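Akside Craft Circle
Minutes of the May meeting
Posted in May by the minutes-taker
3 comments | 11 shares

I was late getting my pen out, so the first bit is from memory. We had a good crowd in the Nallau room and kicked off just after 7 pm.

The fair took up most of the night. We've got 28 tables this year and all but two are spoken for, which is brilliant! Ristić Hall wants 400 dollars for the day, the same as last time, and we agreed to pay it. There was a long chat about whether to move the cake stall nearer the door (I'm for it, for the record - I was outvoted).

Raffle tickets next. We sold 114 at the last fair and still had nearly 600 in the box, so no more printing. The leftover ones are a lovely colour anyway.
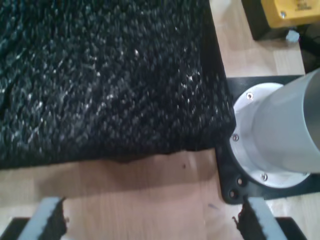
Black and shaggy, on the light wooden tabletop.

Then we got onto the Stelterus newsletter, who've offered us half a page. Everybody wanted something different in it, so I'm collecting ideas until the end of the month. Please keep them short, I'm a slow typist!

Other bits: the kettle needs replacing, the blue scissors are still missing, and we'd like our neighbours to stop parking across the side gate. I said I'd write a friendly note.

Agreed: pay the hall, leave the cake stall where it is, buy a kettle.

We packed up at 9 pm. Next meeting same room, bring your own mug.

Contact us | © Akside Craft Circle | Back to top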